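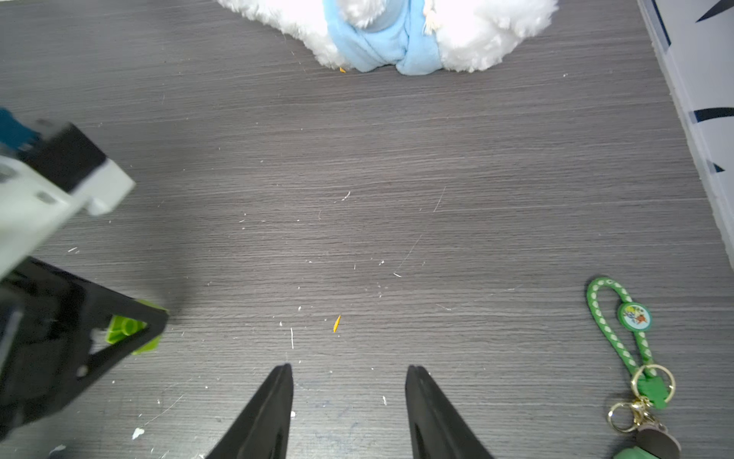 Project updates | Manipulation software

Progress report to Monent, July

We had a really good month! The new grasp planner is running on both arms, the logging mess we complained about last time is mostly cleaned up, and Mirjana Kelmendi has rewritten the wrist camera pipeline from top to bottom.

Perception first. The old segmentation model was trained on solid objects with clear outlines, so it struggled with soft toys. Long fur has no clean edge, and the model would either clip it off or swallow a chunk of the surface along with it. Mirjana's version keeps a soft border around each object and passes that to the planner, which picks a grip point well inside it. Small loops and cords are getting better too — keychains used to come back as three or four separate things, and now the cord, ring and badge usually stay together as one object. Usually! Dark cords on dark wood grain still fool it.

The other nice change is a filter for specks and crumbs. Before, any bright fleck could turn up in the object list, and the planner would dutifully try to reach for it. We now drop anything below a size limit before planning starts. The limit is a plain setting in the config file, so your team can change it without rebuilding.

On control, each arm now shares its planned path with the other 10 times a second. If the second arm is going to enter the space near the first gripper, it slows down and waits its turn. We ran 50 two-arm pickups with this switched on and had no contact between the arms. We also had 8 runs where both arms politely waited for each other until the timeout, and we want that number at zero. A simple priority rule is already written and goes in on Tuesday.

Braneo, our replay tool, can now load a session and step through the wrist view next to the planner's choices. It has changed how we work. Finding the cause of a bad grasp used to eat a whole morning and now takes 30 minutes, sometimes less.

Still open:

- Camera exposure shifts when the other arm throws a shadow across the surface. We have a fix in testing.
- The Grakico driver drops its connection after long sessions. A restart clears it, but we want the real cause.
- Written setup notes are behind the code.

Spending is on plan and we are not asking for any changes. Next month goes to the waiting problem, the shadow fix and a first try at handing soft objects from one arm to the other — we can't wait to start on that one.

Contact: Yousafzai project office | Back to top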